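Search reviews... Go
Last updated 19/09/2020

Two months with the Drimberg parallel gripper (and why I still keep the Vitus ones in a drawer)

I've been putting off this review because every time I sat down to write it, something about the gripper changed my mind again. First I loved it, then I was ready to box it up and send it back, and now I'm somewhere in the middle and leaning toward love. So let's do this before I flip again.

Quick background if you're new to these posts. I run a two-arm setup on a small bench, mostly driven by hand with a pair of leader arms, and I spend my evenings getting it to do kitchen chores badly. Dishes, mostly. I like dishes as a test because they're slippery and thin and heavy for their size, and because a gripper that looks fantastic picking up foam blocks can look very silly next to a dinner plate.

The stuff I was comparing: the Drimberg two-finger parallel gripper, which I bought as a pair, and the older Vitus grippers that I'd been using since last October. Same arms for both, same controller (a Vidal, more on that further down), same plates.

Getting them on the arms

Mounting was easy! Four screws, one connector, and the bolt pattern matched my wrists without an adapter plate. The Vitus pair needed an adapter that I ended up drilling out myself, so this felt like a vacation. I had both sides on and moving in 35 minutes, and a good chunk of that was me looking for the right hex key.

The manual is another matter. It's a folded sheet with drawings the size of postage stamps, and the step about setting the closed position is on the back, after the step that needs you to have already done it. I got it wrong on the left one and spent a whole evening wondering why it squeezed so much harder than the right. If yours feels uneven out of the box, redo the closed position first and then go complain to the seller.

The plate rack test

My usual routine goes like this. A few plates, a wire dish rack, and the job is to get the plates standing up in the slots and then straighten them so they're not leaning all over each other. Picking a plate up off a flat table is the part everybody asks me about, but the straightening is where I learn the most. You've got one rim in front of another with hardly any gap, and you have to press on one without sending the whole bunch clattering. 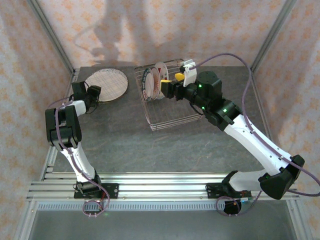

Photo: by the author. Please ask before reposting.

The right arm has to stretch a long way over the table to get in beside those plates, and that's a pretty honest test of how a gripper behaves when the arm is at its most wobbly. With the Vitus grippers, I could feel (okay, see) the tip bouncing at that kind of reach. They're heavier, and all of that weight is hanging off the very end. The Drimberg is lighter, and I noticed it on the first day. The arm settles faster when I stop moving, and I stopped doing that thing where I wait a beat before every contact.

Pushing is also better than I expected. I nudge plates with the side of the gripper all the time, which I'm sure is in the manual under things not to do, and so far the jaws have stayed lined up. The Vitus pair picked up some sideways play after a few weeks of the same treatment. You could wiggle the fingers by hand and hear a click.

Where the Drimberg struggles is the plate that's still lying flat. Those finger tips are a bit too chunky to slide under a rim, so unless the plate has a nice raised edge, I end up dragging it to the edge of the table and grabbing it from there. It works, but it's slow and it makes me look like I've never done this before. The Vitus fingers are thinner at the tip and get under a rim on the first or second try. If your whole project is picking flat things off of flat surfaces, I'd think hard about that before spending money.

I kept score for one weekend, 80 tries with each pair, counting a try as good if the plate ended up standing in a slot without me touching it. The Drimberg got 70. The Vitus pair came in a little lower, and nearly all of the Vitus misses were at the rack end, while the Drimberg misses were nearly all at the pickup end. So they're bad at opposite things. I have seriously thought about running one of each, and the only reason I haven't is that the two report finger position differently and I don't feel like fixing my code.

Grip force and how it feels

The force setting is a single number in the settings file, and I wish there was more to it. Low is too low for a full-size dinner plate - it'll hold it until you tilt, and then you get that slow, awful rotation. One notch up and it's fine for plates but a touch scary with thin glass. I'd love something in between. I've been faking it by closing to a position and stopping there, which is okay when I know exactly how thick the plate is and not okay otherwise.

On the plus side, the response when you're driving by hand is lovely. I squeeze, it squeezes. There's a tiny lag on the Vitus grippers that I'd stopped noticing until I switched, and going back to them for the comparison weekend was kind of miserable. I kept over-squeezing to make up for it.

They're quiet, too. The Vitus ones whine whenever they're holding something, and after an hour of that I'd have a headache. With the Drimberg there's a soft buzz and that's all.

Cables

I have opinions about cables. The connector on the Drimberg comes out of the back of the housing, so you need a decent loop there if you want the wrist to turn all the way. I clip mine down the links and leave the extra in a coil down by the base. On the arm that does the long reaches I let the cable swing wide and give it lots of slack, and it does flop around a bit, but I've had a tight one pull out of its socket in the middle of a run and I'm never doing that again. A connector on the side would fix all of this. Please, Drimberg, the side!

The Vidal controller

Most of you wrote to ask about this and I've been dodging it, so okay. I've had the Vidal box for longer than either set of grippers. It's good. It's not exciting. It talks to both arms, it starts up the same way every time, and the emergency stop does what it should. Setting it up for the Drimberg took one line in a config file plus a restart.

My one gripe is that it logs everything to a single giant text file, and when something goes wrong you're scrolling through 4,000 lines to find the one that matters. There's a viewer from Zurnalance that reads the Vidal logs and lets you filter by joint. I tried it and it's fine, a little ugly, crashes if you open two logs at once. I use it maybe once a week. I wouldn't pay for the bigger version unless you're running a lot more hardware than I am.

Things that bugged me

The screws on the finger mounts back out. Every couple of weeks I find one sitting proud, and I've now put a dab of thread locker on the lot. Spare fingers ship separately and took forever to show up. And the housing is a magnet for fingerprints, if you care about that sort of thing (I don't, but I did notice).

Also, the status page in the Drimberg software shows temperature in a font so pale that I thought it was blank for the first week. Mine has never gotten warm enough to worry me, for what it's worth, even on long evenings.

Would I buy it again?

Yes, for the kind of stuff I do. If you spend your time working in and around a rack, reaching far and pressing on things gently, the lighter weight and the quick response make a real difference and I'd pick the Drimberg without much fuss. If you mainly lift flat things off a table, the Vitus fingers are still better at that and you can find them used for a lot less.

I've got thinner finger tips on the printer for the Drimberg as I type this. The first set snapped, the second set was too bendy, and the third set is a bit wider at the root, so we'll see. If they hold up on the plates I'll put the files up with the next post, along with the cups, which a bunch of you keep asking for and which I've been avoiding because of the handles.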